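Courses > Service Robotics > Unit 5: Buying and Budgeting

Handout 5B. Costing a household handling project
Asif Dogar, Wednesday section

Read this before you open a single vendor brochure. Last term every group started with the arm and ended with no money for anything else.

1. Write down the job first

"Laundry" is too big to price. Hanging up a shirt is a job. So is moving a folded stack off a bed. Bronetti's quote covers "general textile handling", and I still can't get them to say which textiles. If a vendor can't name the garment, leave the line blank.

2. Price the hand work before the robot

Hand-held grippers are the cheap end of this, and I'd still go over the quote with a pencil. Zivis asks $619 per unit. Their sheet leaves out spare fingers, storage, and the hours of whoever is holding the thing. Budget those hours at $18 each, and assume people slow down after lunch.

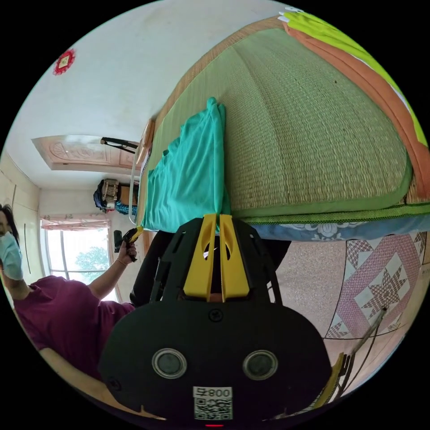
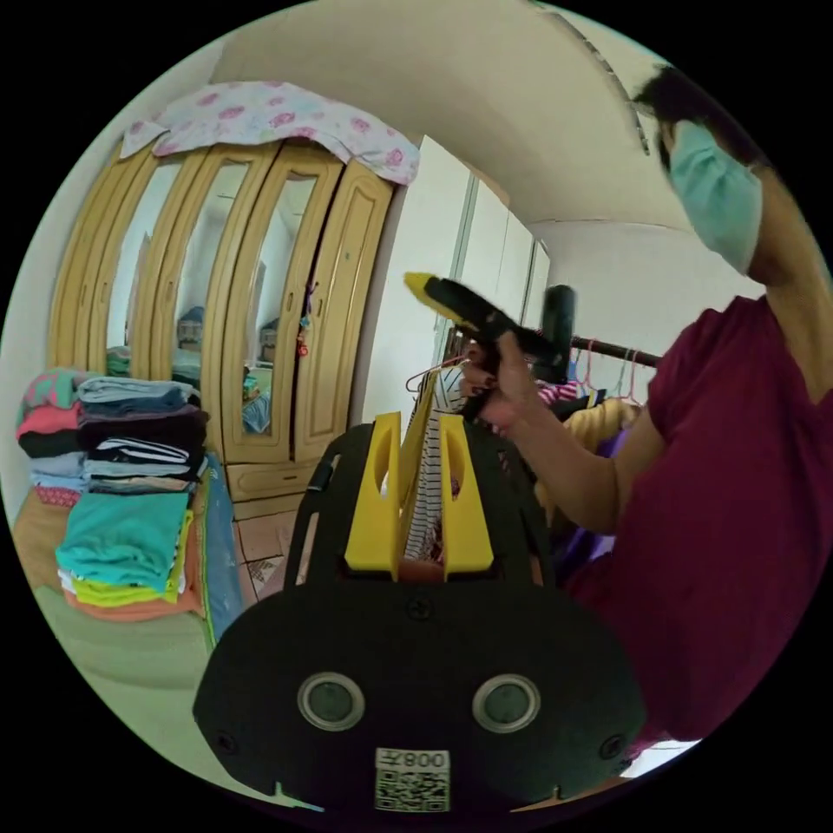
3. Rooms cost money too

Vendors demo on a bare table under good lights. Homes have wardrobes, mirrors, patterned sheets and beds with things piled on them. Ask each vendor for a trial in a furnished room, and ask who pays for a second visit. Hellström said yes to the trial, then sent us a bill for travel - read the small print. Put in a line for it.

4. Claims to push on

- "Works out of the box." Whose box, and who set it up?
- Fullow promises a payback in 8 months. Their math has the robot busy all day. Redo it with two hours a day and see what is left.
- A success rate of 78 percent sounds fine until you price the person who fixes the other shirts.
- "Free software updates." For how long?

5. For next week

One page, one job, one total. Show the cost of doing nothing as well. I will mark down any budget with a round number at the bottom and no working above it.

Filed under: Handouts, Equipment planning

Related materials
Handout 5A: Reading a vendor quote
Handout 4C: Leasing or buying an arm
Worksheet: Labor hours and spares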